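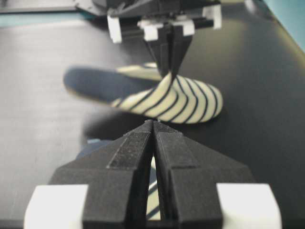
By Anju Shakya
For readers aged 7 to 11

Can a robot tidy your bedroom yet?

I get asked this a lot when I visit schools, usually by somebody whose bedroom floor has vanished. My answer is "a bit". I know that's annoying, so let me explain.

Think about a pair of stripy slippers. You want them side by side, toes pointing the same way. How long does that take you? I timed myself at home and it took 3 seconds, and I was holding a piece of toast.

Now try it as a robot. First you have to find the slippers. Your eyes and brain do this so quickly that you don't even notice, but a robot has to work out which bits of its camera picture are slipper and which bits are floor. A dark sole on a dark floor is really tricky!

Next you have to pick one up. You've got ten bendy fingers, all covered in skin that can feel things. Lots of robot hands have just two stiff fingers that open and close, a bit like kitchen tongs. And slippers are soft - squeeze one and it changes shape, so it may not sit in the robot's hand the way the robot expected.
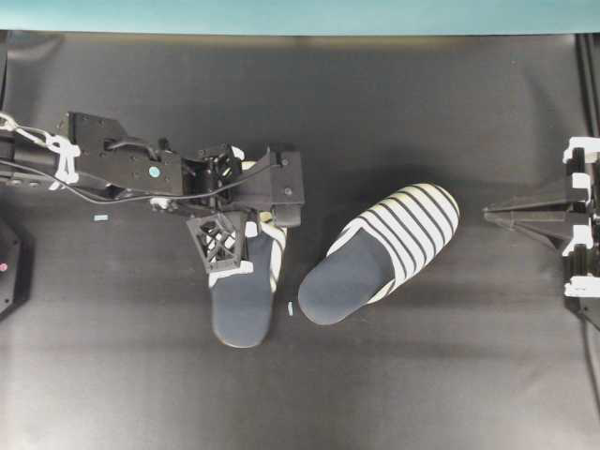 Then there's turning it round. If a slipper is facing the wrong way you just twist your wrist and don't think about it. A robot with two arms might hold one end with each hand, but then the arms have to keep out of each other's way. Have you ever bumped elbows with someone at dinner? Like that, only with more screws.

So how do robots get better? Practice, same as you. Some learn by copying a person, over and over. One tidying robot I wrote about, called Olteo, was shown how to pair up shoes 2,000 times. After all that it managed 18 pairs in an hour. I reckon you could beat it before breakfast.

Robots are much better at jobs where everything stays the same. In a warehouse, one machine can move 140 boxes an hour without getting bored, and the boxes are all the same shape. Your bedroom isn't like that (mine isn't either). There's a jumper on the chair, one sock under the bed, and tomorrow it'll all be somewhere else.

Try this: put on a pair of thick mittens, shut one eye and line up your slippers using only your thumbs and first fingers. Then do it again with a floppy sock. Ask a grown-up to time you, and write down which one was harder.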